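4. Working Rules for Tabletop Demonstration Stations
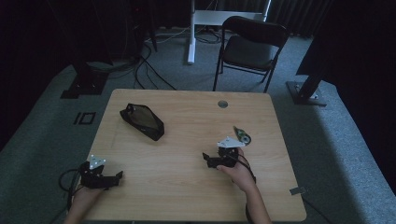

Figure 2. A tabletop station from the operator's point of view, with a hand-held gripper in each hand.

The rules in this section cover the station itself, the hand-held grippers, and the person using them. They were first drafted at the Grindstead site and later revised so the Bridier site could adopt them without changing its furniture. We wrote them as short instructions that an operator can read before a shift, and we give the reasoning in the text only where a rule caused disagreement. Most of the disagreement was over cables. Each gripper in Figure 2 has a black cable, one draping off the left side of the table and the other running down along the inside of the wrist and forearm, and the earlier draft said nothing about which of these routes was allowed. Both are allowed under the current rules, provided the operator can reach every part of the table without the cable pulling on the hand or sweeping across the work surface.

4.1 Scope

The rules apply to any station where a person records manipulation tasks with one or two hand-held grippers. They do not apply to stations with a powered arm, which fall under the machine safety procedures of each site and need a separate risk assessment. Where a room holds both kinds of station, the stricter procedure applies to the whole room while the arm is powered.

We use three levels of wording. "Must" marks a rule that stops recording if it is broken. "Should" marks a rule that can be set aside if the operator writes down why. "May" marks a choice left to the operator. The first draft used "must" almost everywhere, and operators treated all of it as advice. Cutting the number of hard rules made the remaining ones easier to enforce.

4.2 The work surface

The table must stand level and must not rock when the operator leans on the near edge with both forearms. It should be wide enough for the grippers to be set down side by side with their jaws facing each other. A plain top is preferred. A strong pattern or a glossy finish should be avoided, and a cloth should be used only when the task calls for one.

Objects on the table are sorted into two groups before recording begins. Task objects are those named on the task sheet. Everything else is a stray object and should be removed or written into the session log. Small supplies are the usual difficulty. A roll of tape or a zippered pouch, both on the tabletop in Figure 2, may be a task object in one session and a stray object in the next, and a reviewer who sees only the recording cannot tell which. The task sheet therefore has to name such items even when they seem obvious to the person who set up the table.

Fixed features of the table, such as a cable grommet or a strip of tape or a label stuck to the top, are not stray objects. They should be left alone for the length of a collection campaign. Sasov, our name for the shared logging tool, has a field for the table and a field for changes to it. If a label is removed or added partway through a campaign, the change goes in the second field and the session number goes with it.

4.3 Holding and setting down the grippers

The operator must hold both grippers before the recording is started and must keep hold of them until it is stopped. Between recordings they may be set down on the table. They must not be hung by their cables or placed on a chair.

Each session should start from a rest position with the hands near the front edge of the table and the jaws pointing toward the middle. The rest position does not have to be exact. We tried marking it with outlines on the tabletop, and operators spent more time matching the outlines than they did on the task. The current rule asks only that both grippers be in view and clear of any task object. The operator holds still for two seconds, performs the task, and returns to rest for two seconds before stopping.

Any plate, bracket, or marker mounted on top of a gripper must be checked by hand for looseness at the start of a shift. Operators must not bend a plate back into shape. A bent plate is reported and the gripper is taken out of use until the person responsible for the station has replaced the part and repeated the calibration. Left and right grippers with different mounts must not be swapped, even for a short trial.

4.4 Cables and floor

Cables attached to a gripper should be long enough to reach the far edge of the table with the elbow relaxed. Extra length should hang beside or in front of the table. It should not lie on the work surface, where it can drag small objects or pass between the jaws.

Floor cables are a matter for the whole room. Cables that cross a walking path must be covered or taped down along their full length. Cables behind the table, in an area that no one walks through during a session, may be left uncovered if they are kept clear of chair legs and stand bases. The Bridier site asked for this exception, and Grindstead accepted it on the condition that the area be closed to visitors while recording is in progress.

Stands must be placed so that the operator can step back from the table without touching a base. Floor markings should be photographed when they are laid down, and the photograph stored with the room record. Old markings should be lifted at the end of a campaign. Several times we found a stand lined up with a mark that belonged to an earlier layout, and the sessions had to be checked one by one.

4.5 Lighting and background

The rules do not set a minimum brightness for the room. They require that the jaws and the task objects be distinguishable in a test recording, which the operator must view before the first session of the shift. A dim room may pass this test if the tabletop is bright enough. Curtains and panels used to block outside light must stay in the same position for the whole session.

Furniture in the background may remain. Chairs should be empty during recording. A person who has to cross behind the table waits for the operator to finish the current repetition.

4.6 Operator time and rest

An operator should record for no more than 4 hours in a shift of 8, with the rest of the time given to setup, review, and breaks. The grippers load the wrist and thumb more than most new operators expect. Anyone who reports pain or numbness must stop, and the session is closed as incomplete with no penalty to the operator. Payment is by the hour at both sites. We recommend against paying by the repetition, which encourages people to work through discomfort and to keep recordings they know are poor.

4.7 Review and exceptions

A second person reviews the log at the end of the shift. Reviewers use the Olaniyan checklist, named after the building where it was first tried, and mark each session as accepted, accepted with a note, or rejected. A rejected session is kept in storage but left out of the release. The reviewer must not edit the operator's notes.

Exceptions to a "must" rule are decided by the site lead before recording and apply to one task only. Two remain open at the time of writing. The first concerns tasks that begin with the grippers lying on the table, where the rule on holding them from start to finish cannot be met. The second concerns seated operators, for whom the reach and cable rules in 4.4 were not written. Both sites are collecting notes on these cases, and the wording will be revised when the next campaign is planned.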